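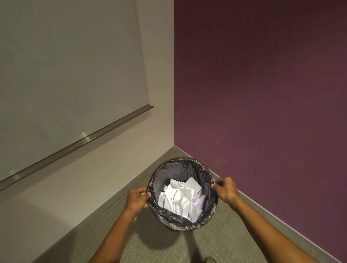
Hands on either side of the rim, paper still in the bag: emptying the office bin is the first chapter of the Dakwood handbook.

Features > Work & Machines > Good Practice

The Bin in the Corner

Serpil Çınar has spent a good part of her working life writing rules for machines, and when I asked her which rule had given her the most trouble, I was expecting something grand about speed limits or emergency stops. She poured us both more tea and said it was the one about changing a trash bag.

We were sitting in the kitchen of the old insurance building in Dultville where she and her colleagues at Claltthorpe put together the Dakwood handbook, a guide to good practice for cleaning robots that share offices with people. It runs to 383 pages now, which embarrasses her a little. The first version was a stapled thing of maybe a dozen sheets that she typed up over one rainy April, and she still keeps a copy in her desk drawer, coffee rings and all.

"Everybody wanted to start with the floors," she told me. "Floors are easy to write about. You have a surface, you have a route, you have a person who might walk across it. But then a customer asked me who was going to take out the trash, and I went home and watched myself do it, and I thought, oh dear."

I tried the same thing that evening, and I have to say she has a point. You take hold of the rim with one hand so the bin won't tip. With the other you find the edge of the bag, and you gather it up and work your way around, and all the while you're deciding things. Is that only paper in there? Has somebody dropped in a coffee cup, or a broken glass? Is that folded sheet on top really trash, or did it slide off a desk? I've been doing this since I was a child and had never once noticed myself thinking about it.

The handbook tries to put that thinking into words that a building manager can use. Before any robot is given a task, a person has to do it by hand, at an ordinary pace, while a second person writes down every place where the hands stop, change grip or go back. Çınar calls these places "pauses," and she's very fond of them. Each pause has to have a rule attached before the machine is allowed anywhere near the job. Some of the rules are short. If the bag is snagged, let go. If the contents can't be seen, leave the bin and tell someone. If a person reaches toward the same bin, back off by 600 millimeters and wait until they've finished, however long that takes.

That last one caused a good deal of grumbling. The engineers at Gökçe, a small company that builds the arms used in two of the trial buildings, felt that waiting without any limit was a fine way to end up with a robot standing in a corner until suppertime. They asked for a timeout. Çınar said no, they argued about it through 3 drafts, and in the end the wait stayed in and the robot got a soft chime, so that people would remember it was there. Both sides seem to think they won.

Then there's the matter of what's inside the bag. Office bins are full of paper, and paper has writing on it, and a machine that looks into a bin to find the bag is also, whether you like it or not, looking at somebody's notes. The handbook says that pictures of the contents may be used to judge how full the bin is and whether it's safe to lift, and must be thrown away as soon as the bag is tied. No reading, no sorting by name, no keeping a few for later. I asked whether anyone had objected, and she laughed and said the only complaint had come from a man who was hoping the robot could find his lost receipt.

I'd gone to Dultville half prepared to find all of this a bit fussy – there are 200 separate rules, after all, and several of them concern knots. But I came away rather fond of it. The people who clean buildings for a living were asked about every chapter, and you can hear them in it. One rule says the fresh bag must be folded well down over the outside of the rim, with a note beside it reading "or you'll be fishing it out by lunchtime." Çınar was told by two reviewers to take the note out and has so far managed to forget.

The new edition is dated 03/07/2023 and adds a chapter on shared kitchens, where the bins have lids and the lids have pedals. She has already started on a list of corrections. When I left she was back at her desk with the stapled copy open beside her, trying to decide whether a pedal counts as one pause or two.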